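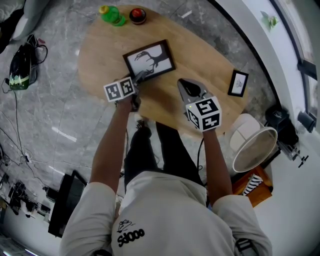 Framed print with a dinosaur-like silhouette, on an oval table.

Section 8. Adding a Scanned Book to a Shared Clunik Library

This section applies to members who hold a contributor account on the Nillivov server. Readers without an account may browse and download but cannot add titles.

Before you begin, confirm that the work is in the public domain or carries an open license. If the license statement is missing from the scan, add it as a separate page at the end of the file.

1. Open Clunik and select Library, then Add Title.

2. Choose the scanned file. PDF and DjVu are accepted. Files in other formats must be converted first (see Section 11).

3. Enter the title, author, translator and year exactly as printed on the title page. Do not correct old spellings.

4. Select a license from the list. The field cannot be left blank.

5. Enter at least 2 subject terms. Terms from the Solheim list appear as you type -- new terms may be proposed but are held for review.
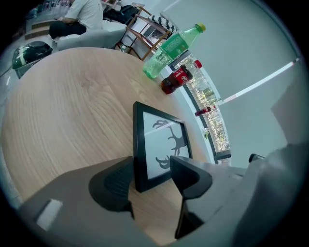

Antler silhouette in a small black frame.

6. Select Check Record. Clunik compares the entry with existing titles and shows any close matches.

7. If a match is shown, open it. A different edition or translation should be added as a linked record. An identical edition should be added only when the new scan is more complete.

8. Select Share. The title is placed in the queue and appears in the public catalog after the nightly update at 10 p.m.

Note: Cover images are taken from the first page of the file. To use another page, enter its number under Display.

Caution: Do not rename files inside the Brarell folder by hand. Clunik uses the file names to find each record, and a renamed file will be listed as missing.
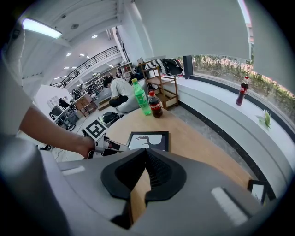 Can a title be withdrawn after it has been shared?

A contributor may withdraw a title at any time from the My Records page. The catalog entry is removed at the next nightly update, but copies already downloaded by readers are not affected.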